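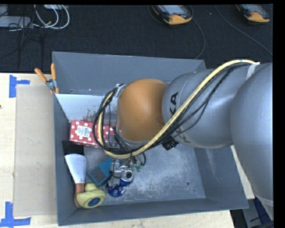 Plandau Picking Cell – Equipment Planning Meeting
Minutes, May 18, 2024
Tonville workshop, upstairs room

Present: Agnes Engebretsen (chair), Prasert Noiphan, Negin Dehghan, Si-woo Cho (minutes)
Apologies: Njål Amundsen

1. Minutes of the last meeting
Agreed, with one correction. The quote from Wikström was for a single arm and did not include delivery.

2. Hoses and cables
Prasert reported that the hose and the thin black cables on the bin-picking arm still run outside it, with loops hanging near the gripper. He would like a proper cable guide before any second arm is bought. Wikström has quoted 1,130 euros for one, fitted. Negin asked if we could make our own. Prasert thought so, but the fitting would take him away from the gripper work. Agreed to buy.
Action: Prasert to place the order.

3. Bins
The metal bin has a heavily scratched floor. Si-woo proposed replacing it with 4 new ones so that sets of objects can be left packed between runs. Podik can supply them in 21 days. Agnes asked for a price with and without lids – lids may not be needed.
Action: Si-woo to get both prices.

4. Test objects
Negin wants to keep the present mix of crushed can, scraper, spotted box and so on, and add more soft items. No budget line needed, petty cash will cover it.

5. Second arm
Long discussion. Prasert is in favour, Agnes would prefer to lease first. Njål had sent a note asking for floor space to be settled before either. Put off until the October budget.
Action: Njål to draw up a floor plan.

6. Budget
Remaining for small equipment this year: 1,427 euros before item 2. Bins will have to come out of next year's money unless Podik is cheaper than expected.

7. Any other business
Negin asked for a second pair of pliers for the bench. Agreed.

Next meeting to be arranged by email.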